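Support Forums > Access Control > Controllers and Credentials

Filed under: Door Controllers, Migration, Multi-site

Replacing Stotus panels with Jondari during phased occupancy

facilities_hocampo
Our organization is preparing to replace the Stotus door controllers in its administrative building with Jondari units. The building has 88 controlled doors and 799 active credentials. Occupancy will continue throughout, and the work is scheduled to begin in April.

The integrator has proposed running both systems in parallel and moving one floor at a time. Under that arrangement each cardholder would exist in two databases until the final floor is complete. I would appreciate the views of members who have managed a similar transition, particularly with regard to revoking credentials when an employee leaves in the middle of the project.

Hipólito Ocampo
Facilities and Security

leiva_integration
Parallel operation is the method we recommend to our clients at Leiva. Revocation should be entered in both systems by the same operator, in one sitting, and recorded on a single form. We would advise against any automated synchronization between the two databases. The field for expiration dates is handled differently in each, and we have seen temporary cards remain valid past their end date as a result.

s_hutapea
I must respectfully disagree with the previous reply. Manual entry in two systems depends entirely on the operator, and departures are often reported at 5 p.m. or later, when the regular operator has gone home. At our site we exported a revocation list from the old system every night and imported it into the new one. We limited the import to revocations only, and no expiration dates were transferred.

We also kept the visitor entrance on the old panels until the end. The reception staff had enough to learn without a new badge screen in the first week.
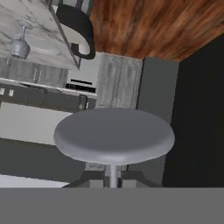
Stool with gray round seat and silver pole, 3D view

On the matter of fire release, please confirm in writing who is responsible for testing each floor after cutover. Our contract was silent on this point, and it led to a delay of 7 working days.

Sutrisno Hutapea

leiva_integration
A nightly import leaves a gap of several hours, during which a dismissed employee may still hold a working card on the new floors. Our clients in regulated sectors would not accept that. I do agree with the comment on fire release — it belongs in the scope of work.

s_hutapea
The gap exists only for ordinary departures. Urgent revocations were entered by hand in both systems, as you describe. I see no reason the two methods cannot be combined.

grusance_user
Members should also check the reader wiring before ordering. We kept our existing readers and found that 2 of the older risers had no spare conductors for the supervised connection. Grusance power supplies were already in place and did not need to be replaced.

facilities_hocampo
Thank you for the detailed responses. I have asked the integrator to price the revocation import as a separate item and to add post-cutover fire release testing to the scope, by floor and with a named responsible party. The riser survey had not been included in the proposal, and I have requested it as well.

One question remains open. Did either of you reissue cards, or did the existing card numbers carry over without change?

s_hutapea
The numbers carried over. The facility code did not, and it had to be entered again on every panel.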